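Search this site
Enter your keywords

Level Design Basics, Week 6
Notes by Ebise Wubshet

Reading: Saleck design document, sections 2 and 3.

Sight lines in small maps

A sight line is any straight path along which one player can see another. On a small map, most fights are decided by who holds the longest one. Before adding cover, stand at each spawn point and note how far you can see in every direction.

In Mimonholm, the first build let a player at the north gate see all the way to the dock. Testers stayed at the gate and waited. Nahom Workneh moved one wall and the gate became a place to pass through.

Cover comes in two heights. Low cover hides a crouching player. High cover hides a standing one but also blocks their view. Mix them along a route -- a long run of one kind plays flat.

Homework: block out an arena for 6 players, gray boxes only. No textures yet. Bring it on a drive.

Share (3) | 10 comments

Wall textures and readability

Texture work starts once the layout is fixed. Busy patterns make a moving player harder to pick out, so keep them above head height or away from the main routes. White panels with black swirls and scribbled circles, like the ones around this booth, would be a poor backdrop for a black-and-white character model. A faintly veined gray marble is easier to use on a large floor. Check both at the lowest graphics setting before you hand in. 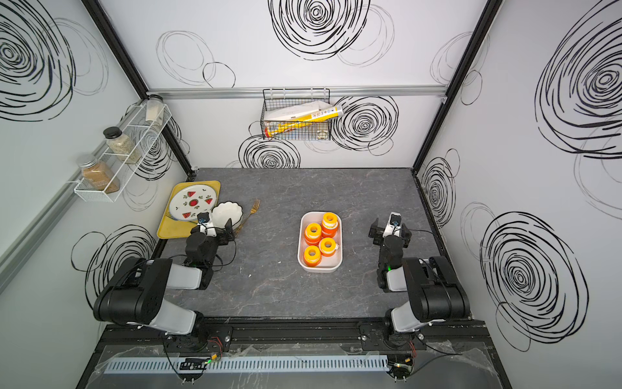 Contact | Copyright Skikurano Game Workshop | Back to top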